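Workroom > Notebooks > Dye shed > December

This site uses cookies to remember your settings. Accept | Manage choices

December, 7:40 am start

Green again. Weld over indigo for the Clultumow order, wool yarn this time, no cotton. Last month's cotton is still in the gray tote and I'm not opening it until this is off my hands.

Dry weight of all skeins together 1,626 g. Weighed after a night on the rack in the front room. The back room is too damp, reads heavy, and then every percentage after that is wrong. (Deolinda, if you're copying these figures onto the card, that is WITHOUT the tags.)

Scour

Neutral wool soap, warm, left alone. Water came off yellowish and smelled of sheep so there was more spinning oil in there than the label let on. Did a second scour on the thicker skeins only. Rinse temp matched by hand, no thermometer, it was in the other pot. No felting that I can feel. One skein had a tie done up far too tight and there's going to be a white band under it whatever I do now. Retied all of them in loose figure eights.

Mordant

Alum at 15 percent of weight of fiber. Cream of tartar, small amount, didn't write it down before tipping it in, sorry. Less than the recipe on the wall anyway. Dissolved the alum in hot water in the jug first, then into the pot. Brought up slow, held below a simmer for the rest of the morning, lid on. Turned the skeins with the long dowel whenever I walked past.

Left to cool in the pot. Nives wanted them pulled hot so we could get going. I said no, we did that in the fall and got the streaky batch. She says the streaks were from crowding. Could be both. Pot was crowded today too, so if it comes out even she doesn't get to claim it.

Indigo first or weld first

Old argument, writing it down so we stop having it. Blue first. With yellow first the vat pulls some of the weld off and then the vat goes murky, and the next person in line gets greenish blues they didn't ask for. Blue first also lets me see how deep I am before commiting. Only downside is the mordant goes through the vat as well. The alkali may be costing us some of it. Test for another time: mordant after the blue instead of before, same skein split in half.

Vat

Held at 40 C. Surface had the coppery skin and a few dark bubbles, liquid underneath yellow-green when I pushed the skin aside. Smelled right. Bit low on lime going by the strip, added a pinch, waited, checked again, fine.

Wetted out the skeins properly. Squeezed under the surface going in and coming out so no air gets dragged along. 3 dips, short ones, full airing in between. They go from that pond color to blue on the line faster than I can get the next one in. Second dip did most of the work. Third hardly moved the shade but evened out the patchy skein, so worth having.

Rinsed until it ran nearly clear. Splash of vinegar in the last rinse for the wool. Hands blue to the wrist, left glove has a hole in it. Need gloves.

Blue as it stands: medium, leaning slightly gray. Fine for going under yellow. On its own I'd want another dip.

Weld

Dried tops from the Ustemthorpe bag, the newer one. Chopped, soaked overnight, kept under a simmer, strained through the old pillowcase. Dont boil it, the yellow goes toward brown. Pinch of chalk in the bath and it jumped straight to that sharp lemon. Our tap water is soft, the chalk matters here more than it would across town.

Skeins in warm, held, turned. Looked awful for the first while, like old dishwater over blue. Then caught. Pulled a tester strand and blotted it: a clear mid green, warm side. Client wants darker. The Clultumow swatch is a bottle green, nearly black in the folds.

Options for dark:
- more blue underneath (best, but means going back)
- iron afterbath (quick, dulls it, makes the wool harsh)
- walnut over the top (pretty, but I don't trust it next to the swatch)

Did iron on the tester only. Tiny amount, in and out. It went dark quickly and the shade is close, but the yarn feels like string. Not doing that to a whole order. So: back into the vat with half the skeins, leave the other half as they are, and send both to Zovovstead for a decision. Weld bath kept, lid on, still plenty of yellow in it.

What bright colors do on a dark green

Asking for the border choice. The draft has pink, orange and lime stripes on the green ground, and Nives thinks the lime will sink into it. I don't. Lime is far enough away in lightness even if the hue is near. Orange is the loud one, it will run the whole piece if the stripe is wide.

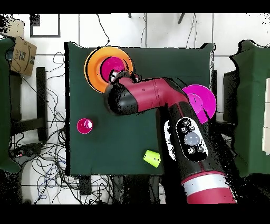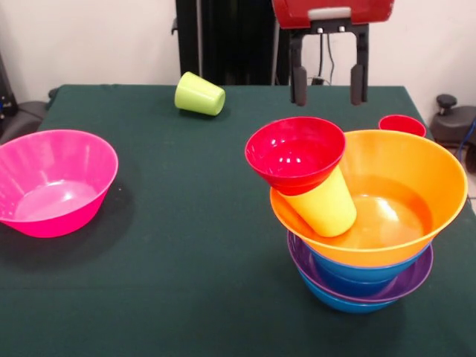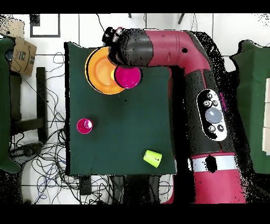
Dark green cloth and bright cups and dishes. Lime one is in the second.

Stripes, plan

Keep orange narrow. Pink can be wider, put it next to the green and not next to the orange. Lime as a single line on the inside edge. Wind a card with all of them before anybody warps anything, and look at it by the window and then again under the ceiling tubes.

The pink will have to be cochineal or we cheat. Madder goes too brick for it. There's a jar of cochineal on the top shelf, don't know how old. Orange is easy, madder over leftover weld, and there's the leftover weld sitting right there.

Drying

All on the line by late afternoon, weighted with nothing. Green lightens a lot as it dries so no calls on the shade until tomorrow. Fan off. Last time the fan blew the skeins against the wall and we got a chalk stripe.

Loose ends

- Rub test on white cotton for both shades. The blue was crocking a little before the weld went on.
- Light strip: tape half, put it in the south window, leave it. Weld is decent, want to see the tester with iron beside it.
- Label the Ocampo skeins. They're on the same rack and look the same as ours from the door.
- Gloves.
- Vat needs feeding tonight, was going flat at the edges by the end. Deolinda has the key if I'm gone.
- pH strips nearly out.
- Whoever borrowed the small scale, it reads in ounces now and I can't get it back to grams.

Second round of dips first thing, before the other jobs come in.

Recent entries
Cotton greens, what went wrong
Madder and hard water
Ustemthorpe weld, old bag against new bag
Cleaning the big steel pot
Walnut hulls, storing over winter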